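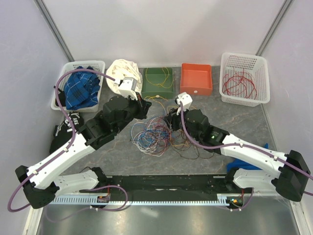 What do you do with a box of mixed cables when you don't know what half of them belong to?
Sort them by the plug on the end and give each kind its own container, and leave the question of what they belong to for later.

Subject: Re: [tidy-list] cables, cloths and bags
Date: 2025-04-13

Hello all,

Replying to the message from March, which I kept because I had the same mess at home. I'll quote the part I'm answering.

> We moved into the smaller office on Soltau Street and everything that
> wasn't furniture went into bins. I have one heap of wires in all
> colors, knotted together, plus dish towels, cloth shopping bags and
> a lot of small stuff. I bought trays and baskets but I keep moving
> things from one to another. What goes in a tray and what goes in a
> basket? And do you coil the thin wires or just leave them?
>
> Hamidreza Rezaei

Trays for wires, baskets for cloth. A tray is shallow, so you can see what you have without digging. When I kept wires in a deep basket, the ones at the bottom stayed there for years and I bought the same cable twice.

For the thin wires, I do coil them, but loosely, over three fingers, with a twist tie. Don't wrap them tight around your hand. The very short ones I leave straight and lay side by side. To get a knotted heap apart, put it on a bare table and start with the loose ends. Pulling on the middle makes it worse. Mine took me two evenings - I had counted on one.

Cloths can go in a plastic basket with holes in the sides. I used to fold them in thirds and now I fold them once and drop them in. They get used so often that the neat stack never lasted past lunch.

The cloth bags were harder. They don't stand up and they slide off everything. What works here is to flatten all of them, put them inside the biggest one, and hang that on a hook by the door. If you have no hook, stand them on edge in a narrow box.

On labels, I tried the Skeso ones and they peeled off the plastic baskets within a month. Masking tape and a marker has held up fine. I put the label on the short side, as my containers are in a row against the wall and the long sides touch.

I'd also set a limit. I keep 6 spare cables of any one kind and the rest go to the electronics drop-off at Rorkier, who take them untied or tied. Last trip I had nearly 400 feet of old phone cord, which I had been saving for no reason I can remember.

One question back to the list - has anyone found a tray with a lid that still stacks when it is a bit overfull?

Trương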